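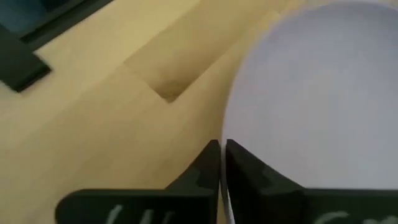 *6 min read*

## Chores desk: plates are still hard

Readers keep asking when a machine will clear the table. The short version, for this issue: a machine can pick up a plate, under conditions somebody has arranged, most of the time. Clearing a table is a longer job made of many small ones, and the plate is a good place to see where the trouble starts.

A dinner plate is wide, shallow and rigid. On a flat wooden table it offers a two-finger gripper very little to work with. The broad face is useless to a pinch grip because the fingers can't open far enough to span it. What remains is the rim, and the rim has to end up between the fingertips, with one finger on each side of it. A few millimeters of error and the lower finger hits the edge and pushes the plate across the table, or the upper one comes down on the face and presses it flat.

People solve this without planning. They slide the plate to the table edge, or tip it with one finger and catch the underside with the others. Both tricks use contact with the table as a tool. Most motion software still treats contact with the table as something to avoid, and a good share of the past few years' progress has come from relaxing that rule.

### What the Oltside trials measured

The Oltside bench group ran plate pickup as one of three tabletop chores last winter, alongside cup stacking and wiping. The figures below are for plates only.

| Stage | Trials |
|---|---|
| Attempts | 1000 |
| Plate lifted and placed in the rack, no help | 436 |

The bare rate is 43.6 percent. A person in a hurry would find that unacceptable, and a restaurant would find it expensive. It does need reading with the setup in mind. Starting positions were varied on purpose, the plates were plain and pale, and an attempt was scored as a failure if the plate had to be gripped again after leaving the table, even when it got to the rack in the end.

The failure notes are more useful than the rate. Three kinds account for most of the lost attempts:

- **Push-off.** The fingertip meets the rim too low and the plate slides away. Control continues as if the plate were still where it was.
- **Edge-only grip.** The fingers close on too little of the rim. The plate lifts, rotates under its own weight and drops back.
- **Late rotation.** The grip holds through the lift, then slips as the wrist turns the plate upright for the rack.

The third is mechanical and probably the easiest to fix. A plate held at the rim is a long lever with its weight well away from the pads. Softer pads help, and so does more friction. More squeezing force helps up to the point where glazed ceramic starts to creep out of the grip, and then it makes things worse.

The first is a sensing problem. A wrist camera has a close view of the fingertips and the rim, but at that range a plain white plate has little surface detail to measure against. Shading across the plate changes slowly. The visible edge is a curve, and a short piece of a curve says less about where the plate's center is than one would like. As the fingers close in they also cover the part of the rim that matters most.

### Maurya's approach

Maurya, the control package several small shops have been trying, handles the last inch differently. It stops relying on the camera for height once the fingertips are close and moves down until it registers light contact, then backs off and closes. The cost is time. Each approach is slower, and the machine has to be stiff enough to be accurate and soft enough to touch a table without marking it.

We have seen it run on a shop bench for an afternoon. It was patient and fairly dull to watch, a compliment for this kind of equipment. Plates that started near other objects gave it more difficulty than plates in the open. It had no good answer for two plates stacked together, where the gap between rims is narrower than the fingertip.

### Home and shop floor are different questions

On a shop floor, the plate can be made to arrive in the same place every time. A fixture, a slot or a lip on a conveyor will raise the rim and remove most of the problem. Istley has been running a dish return line on that principle, with plates delivered at a fixed angle, and reports that its arm now needs a person mainly for chipped ware and stuck-on cutlery. The line handles 2000 plates on a Sunday, its busy day. That work counts as done by machine in any ordinary sense.

A kitchen table has none of this. The plate may sit beside a phone, under a napkin or half over the edge. It may have food on it. The lighting changes between breakfast and dinner. One can add fixtures at home too, but most people won't accept a table designed for the convenience of the arm.

Stollier, a maker of mobile bases, has begun to quote its household demos by whole task: table cleared or table not cleared. We would like to see others do it. Per-grasp rates flatter everyone. If each of six plates has a 90 percent chance of a clean pickup, and the pickups don't affect one another, the odds of clearing all six without a miss are only a little better than even — and that leaves out glasses and forks.

### Where that leaves the question

For a fixed station with known dishes, yes, now. For a home table with plain plates, spaced apart and scraped, yes with a person nearby and no schedule to keep. For the table as a family leaves it, not yet, and the published numbers don't support giving a year.

If you run your own trials, please log the following and send them in:

1. Plate diameter, rim height above the table, and finish.
2. Fingertip thickness at the end that goes under the rim.
3. Whether regrasps were allowed, and how they were scored.
4. Every failure by type, including the ones where the plate was never touched.

Item 3 is missing from most of what we receive. Without it two sets of results can't be compared, and we will hold them back until it is filled in.

Next issue: cup stacking, with the remaining Oltside tables and a correction to the pad friction chart.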